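**Ticket:** hum and channel imbalance, line preamp
**Unit:** Jorix two-box preamp, tube output stage, separate supply
**Opened:** 11/1/24
**Owner's site:** Skullulville
**Bench notes:** Wilson Taipe
**Status:** closed, see last entry

**Complaint as received**

Loud hum in the left channel, starts 40 seconds after power-on and stays. Right channel has a faint buzz only with the volume past noon. Owner swapped the tubes left to right and the hum stayed on the left. Owner also says the left channel is a bit lower in level, which he has been fixing with the balance knob since May.

**Entry 1**

Unit set up with inputs shorted. Hum confirmed on the left, at 120 Hz, so it is coming from the rectified supply or the ground return and isn't heater pickup. Volume control makes no difference to it. That puts the fault after the pot.

B+ at the supply box reads 300 V, which is right. At the far end of the umbilical it also reads 300 V on the right channel feed. Left channel feed is low and has a lot of ripple on it.
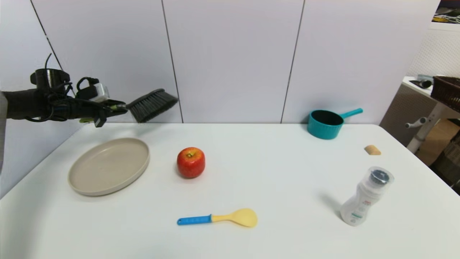
Pulled the bottom cover on the preamp box. Each channel has its own dropping resistor and filter cap after the umbilical socket. Left cap has a slight bulge at the vent. Right cap looks fine.

**Entry 2**

Left the unit off and checked with a meter that the caps were drained before touching anything. They take a while - the bleeder is in the supply box, so with the umbilical unplugged there is nothing to discharge the caps in the preamp. Please remember this if you open one of these.

Took out the left cap. Capacitance is well under its marking and it leaks. The dropping resistor next to it has drifted high, probably from carrying the leakage current. Taken together these account for the low feed, the ripple and the level drop.

Ordered from Hirano:

- filter caps, both channels
- dropping resistors, both channels
- one umbilical socket, in case

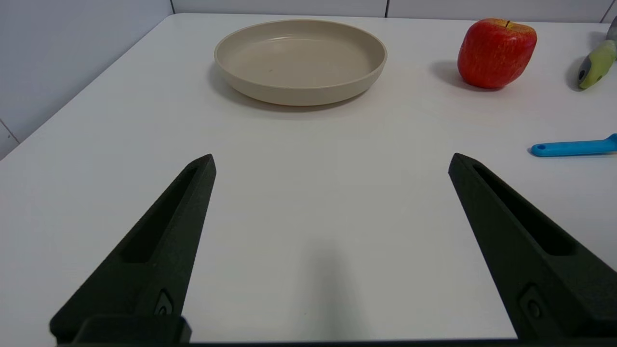

Replacing the right side as well. It measures okay but is the same age.

**Entry 3**

Parts in. Fitted caps and resistors. Left and right feeds now match. Hum is gone from the left channel. Levels match with the balance knob centered.

The faint buzz on the right is still there. Not a supply problem. It changes when I press on the umbilical plug, and goes away completely with a clip lead from chassis to chassis.

Pin 11 on the umbilical is the chassis ground. Resistance through it jumps when the cable is moved. Opened the plug and found a cold joint on that pin.
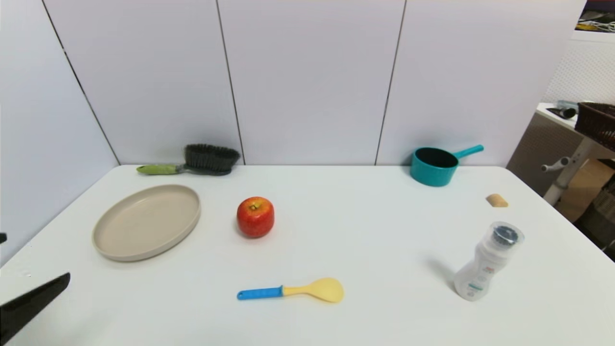

Resoldered pin 11 and went over the neighboring pins while the plug was open. Cleaned off the old flux. The socket is fine, so the spare goes back in the drawer.

**Entry 4**

Ran it for an afternoon into the Drostomico amp. No hum, no buzz, moving the umbilical does nothing. Checked the tubes on the tester, both good. Owner can put them back on their original sides or leave them, it makes no difference.

Serial sticker says 2000 series. Others from that run use the same caps, so check them first if another one comes in with this complaint.

Closed. Owner to collect. Old parts are in a bag taped to the supply box.

W.T.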